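Washbasin clips: what Rastura makes of them

Reginald Pettigrew, 8/24/21

Rastura is the segmentation and hand-tracking tool we took on in January, on the strength of a demo in which one person moved one mug across one desk. Nelly Apaza at Skavudeo had warned me about demos like that. I have now run it over our household cleaning clips, and I am less taken with it than the rest of the Prestham office. The stills are from the washbasin task.

Start with the shelf. It is clear glass, and it runs between the basin and the mirror. Rastura's depth model does not believe in it. Ask for a surface the left hand might be touching and it offers the tiles behind, so the contact label comes out as "none" while a hand is pressed against the front edge. 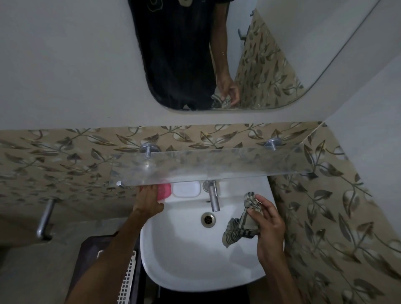 The release notes promise better handling of "see-through objects". I tried both settings. One loses the shelf, the other keeps it and throws away part of the tap. Neither is any use to a planner that has to know where it may put an arm.

Then there is the mirror, which I had expected to be the worst of it. The tracker finds two hands, then finds them again in the glass, and gives all of them the same standing. Nelly's fix is to mask out the mirror by hand at the start of each clip. It works, but it is a person doing the job we bought software to do.
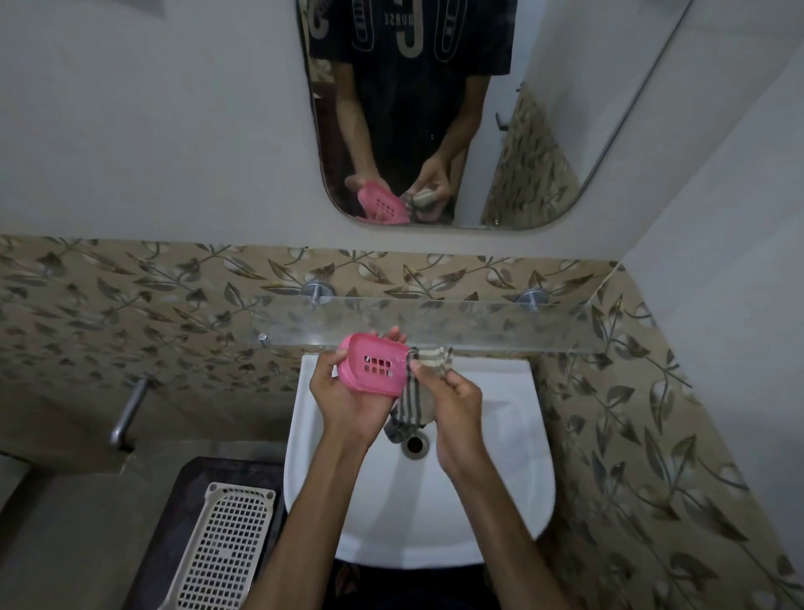 Held objects are where I stop being polite. A pink soap dish against plain white porcelain ought to be easy, and it is. Soap wrapped in striped cloth is a different matter. The tool calls the whole bundle "cloth", reports over 100 per cent overlap with the hand (I have asked how) and plans a grasp as if there were nothing firm inside.

Rugemalira, the planner that sits downstream, takes all this at face value. It has no way to say "I am not sure what I am holding", so it picks an answer and carries on.

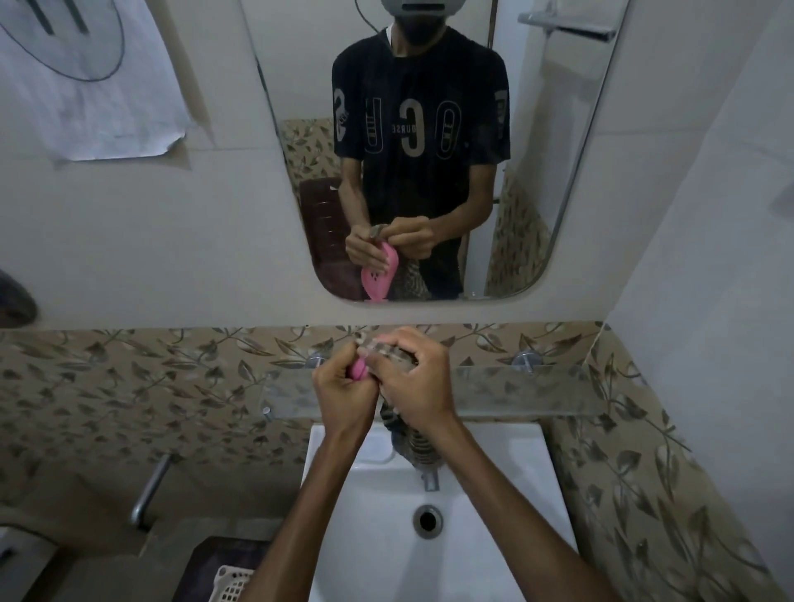
Hanging cloth also upsets the tap. Once the fabric covers part of the spout, the tap gets a new object number, and when it comes back into view it gets another. On one clip the numbering had reached 1018 by the end. I have put in a request for object numbers that survive being hidden, and a second for a mirror mask that can be saved and used again. Until then our washbasin labels are being checked by hand, and I would not train a controller on the unchecked ones.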